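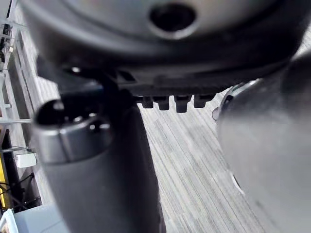 Getting Your Packing Room Ready for a Robot Arm (and Getting Your People Ready, Too)

When the arm came to our returns room at Jendix in Flurkuvcombe, we had a fine thick manual for the machine and not one page for the folks who were going to stand beside it all day. This is the page I wish I'd had. It comes out of our first season with it, it's written for team leads in small shops like ours, and you're welcome to borrow whatever fits.

A little background first. We open returned boxes, check what's inside, sort it and send it back to the shelf. Before the arm, each of us did every part of that from start to finish. Now the arm does a good share of the lifting and moving, and we do the looking and deciding, along with all the odd jobs that don't fit either heading. In December we handled 1,669 returns, and I went home with a back that felt like it belonged to me.

Step 1. Talk before the crate arrives

Sit everybody down while the plan can still be changed. Say plainly which tasks are moving to the machine, whose hours might shift, and what you don't know yet. I put this off, and people filled in the blanks with worse things than the truth. If you have a promise about jobs, put it in writing and pin it up by the coffee maker. If you don't have one, please don't hint at one.

Step 2. Walk the job with the person who does it

Pick your most experienced packer and follow along for a whole morning with a notebook. For us that was Maksym Savchuk, and I learned that he gives every box a small shake before he opens it, which was in no procedure anywhere. Write those habits down, then go through the list together and decide which ones the arm can do without, and which ones need a person to keep doing them. The shake stayed with Maksym.

Step 3. Clear the floor and the sightlines

Our arm looks at its work through a camera at the wrist, right by the fingers, so it sees whatever is lying behind the job as well. Carpet, cables, power adapters, it all ends up in view. Go around the station at the height of the gripper and see what it sees. Route cables where nobody will step on them, and give loose things a shelf. Mark the arm's reach on the floor with tape, and then leave a good arm's length outside the tape for people - we had to redo ours because you couldn't turn around with a box in your hands.

Step 4. Agree on who may stop it

Everyone. That's the whole rule at our place, and it includes the temp who started this morning. Have each person press the stop button on their first shift, with the arm moving slowly, so that it feels ordinary. Afterward, thank them! I mean it. A person who gets sighed at for stopping the line will think twice the next time, and you don't want anybody thinking twice.

Step 5. Learn to read the wrist view

Spend half an hour at the screen with each new operator. The hand itself takes up a great deal of the picture, with the housing across the top and the fingers coming in from below, and the work has to be found in the gaps. That takes some getting used to. Ask them to name what lies behind the fingers, whether it's floor or cardboard or something else, before they say anything about the grip. Printed marks on a carton are handy for getting your bearings.

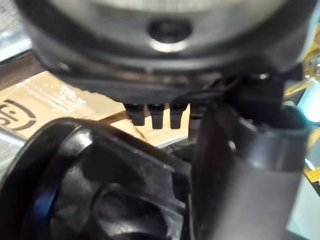
Step 6. Rotate, and mean it

Watching a machine is tiring in a different way from lifting. We started with one person at the screen all day, and by midafternoon she was missing things she'd have caught easily in the morning. Now we swap after every 150 boxes, or sooner if somebody asks. Let people keep some hands-on work if they like it. Several of ours do, and I was surprised by how much they'd missed it.

Step 7. Keep a fault book on paper

We use a plain notebook we call the Trekach book, after the aisle it hangs in. Anyone can write in it, in any handwriting. Put down the time, what the arm was doing and what you did about it. Our service people at Mykhailiuk read it on each visit, and they've told us it helps them more than the error codes do. Entry 937 just says "tape stuck to finger again, peeled it off, see Maksym."

Step 8. Look at the pay and the job titles

Running the station is a skill, so train for it on the clock and put it in the job description. We were slow on this one. Two of our packers had been doing operator work for weeks before their titles caught up, and they were right to bring it to me. Set a date for the review before the arm goes live, and put it on the same calendar as the machine's first service visit.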